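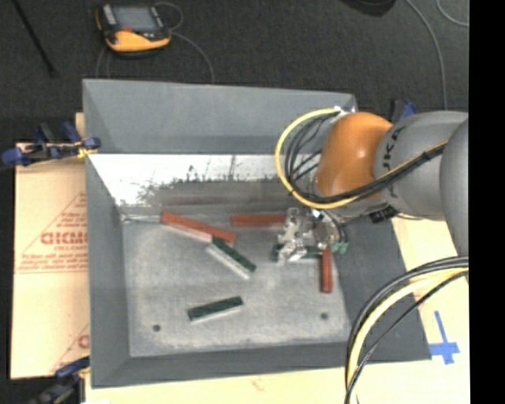

Red and green blocks in the grey bin, 28th May

Workshop notebook > Bins and blocks > Rerkberg bench

Right, blocks again. I've been meaning to write up the state of the set for ages and Nest Samuel keeps asking (fair enough, she paints them!), so this is me catching up.

Three reds and three greens in the bin today. The reds are more of a reddish orange than I'd like - the tin said signal red, and I suppose it is if your signals are a bit tired. The greens came out lovely and dark on top, but the sides are much paler, and one of the reds has a pale side face too. I'd like all the faces the same on the next batch. Nest has half a tin of the green left from February, so we can start with that.

The bin itself is wearing. The bottom is properly scuffed now, and the shiny strip along the back is covered in dark smudges and streaks. I had a go at a strip like that over at Lorkville with washing-up liquid and a sponge and mostly moved the muck sideways, so does anybody know what Kowalczyk use on theirs? I don't want to scratch it. It also picks up a faint reddish blur low down, which looks like a stain until you think about it. Might just be the blocks reflecting, I haven't checked.

The two little round holes in the bottom, near the front, are still open. I wrote "plugs" on the Fusier order, 20 of them, which is far too many but they only come in bags. Anyone who wants the spares, help yourself.

Still to do:
- sand one offcut to 70 mm and try the new red on every face
- ask Nest about a second coat for the sides
- clean the back strip, gently
- find the lid of the green tin (last seen on the window sill)

2 comments | 11 shares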